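4. 初めてお使いになる前の準備

4-1 設置場所を確認する

Backlund 衣類乾燥機は、水平で丈夫な床に設置してください。背面は壁から5cm以上離し、吸気口をカーテンや棚でふさがないようにします。

注意:直射日光の当たる場所、浴室など湿気の多い場所には設置しないでください。

4-2 フィルターを取り付ける

1. 電源プラグが抜けていることを確認します。
2. ドアを開け、ドラム手前のフィルターカバーを上に引いて外します。
3. 内側フィルターを、つまみが手前になる向きで差し込みます。
4. カバーを元の位置に戻し、「カチッ」と音がするまで押します。

メモ:フィルターが正しく入っていないと、表示部に「E44」が点灯し、運転が始まりません。いったん外して、手順3からやり直してください。

4-3 衣類を入れる

衣類は洗濯機で十分に脱水してから入れます。水がしたたる状態で入れると、乾燥時間が長くなるだけでなく、故障の原因になります。

1. ポケットの中身を取り出し、ファスナーやホックを閉じます。
2. 洗濯表示を見て、タンブル乾燥ができるものだけを選びます。
3. 濃い色のものと淡い色のものを分けます。
4. からまりをほぐし、1枚ずつドラムに入れます。
5. ドアを閉めます。衣類がパッキンに挟まっていないか、周囲を一通り確認してください。
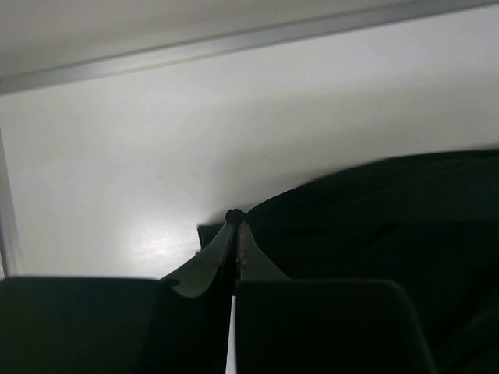 厚手のものと薄手のものを一緒に乾燥すると、乾き具合に差が出ます。タオルやトレーナーは別に分けるか、薄手のものが乾いた時点で一時停止し、先に取り出してください。一時停止中も残り時間は記憶されています。

警告:油、ベンジン、シンナーなどが付着した衣類は、洗濯後であっても絶対に入れないでください。発火のおそれがあります。

4-4 コースを選ぶ

1. 電源ボタンを押します。
2. ダイヤルを回してコースを選びます。
 標準:綿や混紡の普段着
 低温:化学繊維、プリントのある衣類
 送風:におい取り、仕上げ
3. 必要に応じてタイマーを設定します。標準コースの初期設定は89分です。
4. スタートボタンを押します。

コースは運転中に変更できません。変更するときは一時停止ではなく、電源ボタンを押して一度切り、手順1から操作してください。

4-5 運転が終わったら

終了ブザーが鳴ったら、早めに衣類を取り出します。そのまま置いておくと、しわが残りやすくなります。金属のボタンやファスナーは熱くなっていることがあるため、触れるときは注意してください。

取り出したあとは、毎回フィルターの糸くずを取り除きます。目詰まりがひどい場合は水洗いし、陰干しで完全に乾かしてから戻してください。交換用フィルター(部品番号364)は、お買い上げの販売店、または Dodimar 部品窓口でお求めいただけます。

メモ:ドラム内に色移りや汚れが付いたときは、電源プラグを抜き、ドラムが冷めてから、固く絞った柔らかい布で拭いてください。研磨剤や塩素系漂白剤は使わないでください。

お手入れの詳しい方法は「7. 日常の手入れ」、表示部のエラーについては「9. 故障かなと思ったら」をご覧ください。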